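From: Abbas Ebrahimi
To: Skiltham garment handling list
Date: March 16, 2025
Subject: Re: [skiltham-cloth] sleeves first or collar first?

Hello all, and apologies to Bonsu for sitting on this one for so long. I kept starting a reply and then going back to the numbers, and every time I went back to the numbers I found another thing I wanted to check before opening my mouth.

Bonsu wrote:

> We have been training the folding policy on the hand-held gripper
> demonstrations from the Sturnmont homes, and it does well on towels and
> plain T-shirts but goes to pieces on anything long-sleeved. My feeling is
> that the demonstrators disagree among themselves about where to begin.
> Some go for a sleeve, some for the collar, and a few seem to change their
> minds halfway there. Has anybody tried splitting the data by the first
> grasp before training? And if so, did you label it by hand, or can it be
> got from the finger positions? I would rather not sit through all of it
> if there is a cheaper way.

Yes, we have tried it, and I think your feeling is right. Our long-sleeved set is 390 demonstrations, all recorded in people's own living rooms and bedrooms, with the garment laid out flat before the fold begins. I went through the lot by hand over several evenings (my tea consumption has never been higher) and sorted them by which part of the garment the fingers closed on first. Of those, 219 began with a sleeve. The rest were mostly collar or shoulder, with a small and rather untidy pile I marked as "other", where the person took hold of the hem or pinched the middle of the chest and dragged.

What surprised me was how hard it is to tell the groups apart before contact. The approach paths overlap far more than I had expected. With a gripper this wide, one finger can be over the chest while the other is out by the sleeve, and from that view alone I would not like to bet on what gets grasped. I have put one such view in so that you can see what I was squinting at.

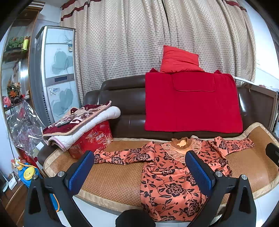 Long-sleeved top with lace collar, laid out on a sofa; left finger beside the sleeve, right finger over the chest.

So to your second question, whether you can get the label from finger positions: only if you wait until the fingers have closed. We tried guessing it from the approach alone, using the finger tips and a rough garment outline, and the guesses were poor enough that I threw them away. Taking the first closure and asking which part of the outline lay between the pads worked much better, and agreed with my hand labels nearly everywhere except on the "other" pile, where I am not sure I agree with myself.

Now the result, such as it is. We trained three versions with the same settings, 3000 steps of fine-tuning each from the same starting point. One had everything mixed together, one had the sleeve-first demonstrations only, and one had everything but with the first-grasp label given as an extra input. The mixed one behaved just as you describe, hovering between the two places and then closing on nothing very useful. The sleeve-only one was steadier in spite of seeing far fewer demonstrations. The labelled one was the best of the three, though only a little ahead of sleeve-only, and I would want more garments before claiming anything. We tested on 8 tops, none of them in the training set, and that is a thin sort of test.

Collars are the weak spot – anything with lace, a ruffle or a bit of see-through fabric upsets our outline step, which tends to treat the trim as background. When that happens the neckline comes out lower than it should and a collar grasp gets recorded as a chest grasp. Patterned cloth is a milder nuisance. Busy things underneath the garment matter too, and a mat with a border of its own has fooled it more than once by offering a lovely clean edge in the wrong place. If anyone has an outline method that copes with this I would be very glad to borrow it.

Bonsu, I can send you my hand labels and the closure script if they would help. The script is called Ciltetti, for reasons lost to me now, and it is not pretty, but it runs. You would need to change the paths at the top and the pad width, which is set for our fingers. I hope to have the next round of garments labelled by May, with more knitwear this time – and I would dearly love a second person to label some of the "other" pile, so please do shout if you have a spare afternoon.

Warm wishes to everyone,
Abbas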